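Protia opens its robot hall to visitors for one day

Jun 25, 2021

The robotics company Protia opened the doors of its test hall in the Aydoğan business park to the public this week, and 319 people came to see how its two-armed robots learn to do simple jobs in the home. It was the first open day since the company moved into the building in April.

Visitors were let in by small groups of 11, and each group stayed inside for a little less than half an hour. Everybody had to register before on the company's website, and the places were all taken after 3 days. Some families who came without registration could still enter in the late afternoon, when a few groups were not full.

The hall is divided into several areas which look like parts of a normal house. There is a kitchen corner, a laundry corner and a wide open floor where the robots practice with things that stand low. The company explained that low objects are harder than objects on a table, for the robot must keep its balance and bend at the same time. Many homes keep shopping, shoes and toys on the floor, so the company decided to start working on this early.

The main demonstration was called "Putting away the shopping" and was repeated for every group. An employee explained the steps over a loudspeaker, first slowly and then at the normal speed of the work. The robot is controlled partly by a program named Sidero, which Protia has developed for three years, and partly by an operator who can take over when the program is not sure. Visitors could follow on a large screen what the robot sees from its own head, and for many of them this was the most interesting part of the tour.

In the view from the head, one arm reached into a red basket, with the black gripper pointed at something green that looked like a small lettuce or cabbage.

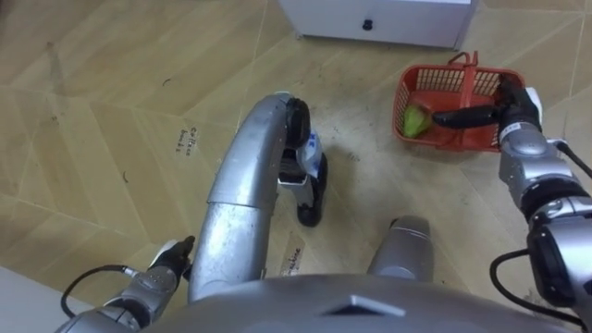
Can a robot like this be bought for the home today?
The robots at Protia are only for research at the moment, and the company has not given a date or a price for a home model.

Vegetables were chosen for the demonstration with intention, the company said. A box or a bottle has always the same shape, but a head of lettuce is soft, and every one is a little different. If the gripper closes too much, the leaves are damaged. If it closes too little, the vegetable falls. The engineers said that the program has now practiced more than 2000 times with soft food, and that they still change the force of the fingers almost every week.

After the demonstration the visitors could put their questions. Parents wanted to know mostly about safety, and the staff showed them the red stop button which every operator has in reach. One visitor asked if the robot can also wash the vegetables. The answer was that water is still a problem for the cables and joints, and that this will be tested later in another room.

Children had their own table near the entrance, where they could move a small gripper with a hand control and try to pick up wooden blocks and rubber balls. The table was prepared by Bullik, a local firm that makes teaching kits for schools. According to the staff, the line at this table was longer than the line for the main tour during most of the afternoon, and the closing time was moved by half an hour so that every child could have a turn.

Not all visitors were convinced. An older couple from the neighborhood said they had expected the robots to be faster, and that they would put away a bag of shopping themselves before the robot has finished with the first piece. Others found the slow movement good -- they said they would feel safer with such a machine in their kitchen. A group of students from the technical school stayed a long time by the operator's desk and asked about the training and about summer jobs. The company takes a small number of students each year, and those who are interested can write through the website.

The open day was also an occasion for people who live near the park to ask about the noise and the traffic. Protia answered that the tests are made only inside the building and stop in the evening. A second parking area behind the hall will be ready after the summer, and delivery trucks will then use the north gate.

Protia plans to repeat the open day next year, maybe on two days if the interest is as large as this time. School classes can already ask for a visit in the fall. These visits are free of charge, but the classes must come with a teacher and register two weeks before. The hall is on the ground floor and can be reached by wheelchair -- the entrance is on the side of the bus stop.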